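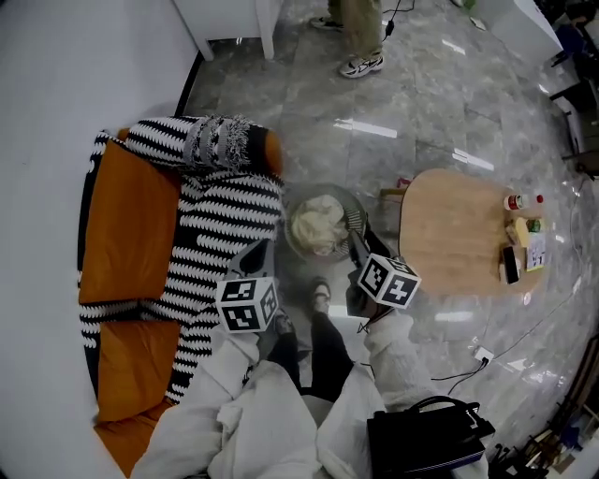 *Fig. 1. Sofa with zigzag throw and orange cushions, high viewpoint.*

**Unit 7: Adapting the short novel for the screen**

Set film: *Histance* (dir. Gyula Balogh), 106 minutes. Set text: the novella *The Ferry at Prorosstead*, chapters one to four. Read the chapters before the screening. The print on reserve has English subtitles and no extras.

## 7.1 Terms

**Story time** is the span of events the narrative covers. **Screen time** is the running time of the film. The ratio between them is seldom constant within one film, and the places where it changes are usually the places where the adapter has made a decision.

**Compression** reduces several events to one. **Deletion** removes an event. The two are often confused in student papers. If two visits to the ferry office in the book become one visit in the film, and the remaining visit carries information from both, that is compression. If the second visit and its information are gone, that is deletion.

**Transfer** moves a line, an action or a piece of knowledge from one character to another. In *Histance* most of the aunt's dialogue in chapter two is transferred to the pilot, Farkas.

**Invention** is material with no source in the text. A scene can be invented and still serve a function that the source handles by other means, such as narration.

## 7.2 Structure of the source

The novella is told in the first person by an adult looking back on one winter. The narrator knows the outcome from the first page and says so. The town of Prorosstead is described once, at length, in chapter one, and after that only by street names. The disappearance of the ferry takes place in December, between chapters, and the reader gets it secondhand.

Two problems follow for a screenwriter:

- The narrator's hindsight has no direct equivalent on screen apart from voice-over or a framing story.
- The central event is absent from the text. It has to be staged, reported, or left out.

## 7.3 Structure of the film

Balogh drops the adult narrator. The film stays with the boy and gives the audience no more than he knows until the lighthouse sequence. Voice-over is used once, in the opening, and does not return.

The disappearance is staged. It begins at minute 60 and runs without dialogue. Before it, the film follows the order of the book closely. After it, the order of chapters three and four is reversed, so the inquest comes before the funeral. The effect on the Farkas character is considerable: at the inquest in the film, he can still be suspected.

The fantasy element, the tide clock made by the firm of Hirnex, is mentioned four times in the book and is on screen in nearly every interior. Note when it is heard and not seen. The ticking is mixed under dialogue in the kitchen scenes and drops out entirely in the last reel.

## 7.4 Tone

The source is melancholy and fairly dry. The film is aimed at a younger audience and handles threat differently. Violence is kept offscreen, reaction shots are held longer than the cause, and comic scenes are placed directly after the two most frightening passages. Students should be able to say where the tone shifts and by what means (cutting, sound, performance, light) before making any judgment on whether the shift succeeds.

Fidelity is a weak criterion by itself. A paper that only lists differences will not pass.

## 7.5 Assignment

Choose one scene from the film that has a clear source in chapters one to four. Prepare a table with three columns: event, page in the novella, time in the film. Mark each row C, D, T or I for compression, deletion, transfer or invention. Leave the mark blank if the event is carried over unchanged.

Follow the table with a commentary on one marked row. The unit is graded out of 100, with 60 for the commentary and the remainder for the table. Quote the novella by page and the film by minute. Plot summary does not count toward the grade.

Reading for Unit 8: the photocopied chapter on framing narratives, first half only.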